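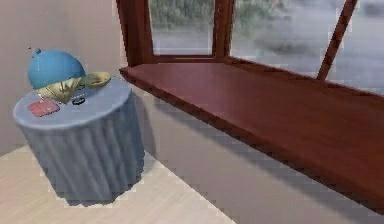 I've been living with the Tenano scene kit since July, and I like it a good deal more than I thought I would! Trinthorpe sells it for training pick-and-place policies entirely in simulation, with every room rebuilt in slightly different layouts and lighting (267 rooms in all, which kept our poor workstation humming through many a night).

Jadwiga Bednarek and I trained one policy on the kit and one on our old hand-built rooms, then gave each of them 80 grasps on the real arm. The kit policy missed 5. The old one did far worse, mostly on thin, flat things lying close to a table's edge, and I'll admit I was a little sad for it, having built those rooms myself.

Grumbles? I have 2. Edges can come out ragged where furniture meets the floor, and you'll find the odd speck hanging in the air, so do look your depth maps over before a long run. The manual is thin, too. Still, I'd happily buy it again, and the Arnham add-on is next on my list.

Zane Kļaviņa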